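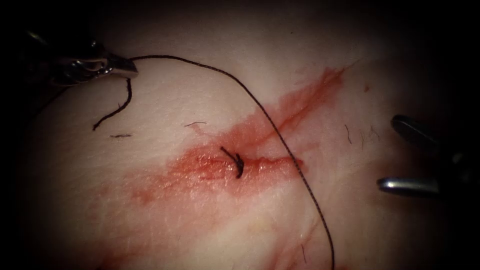
Rocío Huamán wanted to know first whether we were scoring knots or scoring time, and I had to admit the rules sheet for our student project does not say. It was a fair point, so I have rewritten this post to include it.

**How do you write a fair score for a robotic suturing exercise?**

Posted by Akash Tyagi, July 2018

I am in a group of four on the surgical robotics module at Sernham. Our project is to automate part of a running stitch with two instruments. The first knot is tied by a person at the console, then our program takes over and has to pass the long end from the left instrument to the right one. At the end of term we go up against the group from Lekwood on the same exercise.

Each group gets 200 seconds per attempt and 3 attempts. The best attempt counts. What we can't agree on is the marking. At present there is one mark for a completed handover and nothing for anything else, so a group that gets the thread across and rips the stitch beats a group that stops safely one step earlier.

We log the joint positions and the gripper angle, and we record video. We have no force sensing. Our handover works in simulation but on tissue the right jaws often close too early and miss the thread. Should a miss lose marks, or should it only cost time?

Has anyone run something like this and got a scoring sheet that both sides accepted?

---

**Kenna Menzies**

I helped mark a similar exercise for two years. Split the attempt into stages and give marks for each one. Ours were:

- approach without touching the tissue
- grasp the thread
- release with the other instrument
- pull through to the agreed length
- stop on command

A miss should cost time only, provided the jaws close on nothing. If they close on tissue, take marks off. You can judge that from video if two people watch it separately and then compare. Where they disagree, have a third person watch it.

For damage without force sensing, look at the edges of the incision before and after each attempt, from the same camera position and under the same light. We used a four-point scale. It is crude but both groups could see how it was done. Write down what each point means before anyone runs, and mark a couple of practice attempts together so that people get used to it.

Give the starting position some thought as well. The length of thread between the first knot and the left gripper makes a large difference. With a lot of slack you get a high loop that is easy to reach but moves about when the gripper turns. With little slack there is hardly anything to aim at. Fix a length, measure it with a ruler each time, and put it in the rules. Do the same for the short tail, or somebody's program will go for the wrong end. We had this in February and lost an afternoon to arguing over whether it counted as a grasp. It now says in our sheet that the tail does not count.

On the early closing, check whether the delay is in your video and not in the motion. Our camera feed lagged behind the joint log and we spent weeks tuning the wrong thing. Tap one instrument against a hard block and compare the time stamps.

---

**Fathima Khan**

Just use time. Stages get complicated and people argue.

---

**Nisha Katiyar**

I don't agree with time on its own, for the reason Akash gave. I would use Kenna's stages and keep time as the tie-break.

Two things to add. First, let the operator stop the run at any point and keep the marks already earned. If stopping means a zero, people leave it running when they should not. Ours did, and we bent a jaw on the Garg trainer.

Second, decide now who supplies the tissue and the thread. When we ran against Cisberg each side brought its own and the results could not be compared. Buy both from one place, cut the pieces to the same size and draw lots for them. Black braided thread was easier for our tracker than the undyed kind, although it still lost the thread where it crossed a dark patch, and stray hairs were picked up as thread until we set a minimum length. If your program uses vision, allow each group a short calibration on the actual piece and don't count it in the 200 seconds.

You should also say what happens if the thread snaps. We allowed one restart with a new first knot and kept the attempt number the same.

---

**Akash Tyagi**

Thank you. We tried the block test from Kenna's answer this morning and the video does lag the joint log, so that is the next thing to fix. I have sent the stage list to Lekwood with time as the tie-break and the rule about the tail. They want five points on the damage scale instead of four, and we are fine with that. Still waiting to hear from them on who buys the thread.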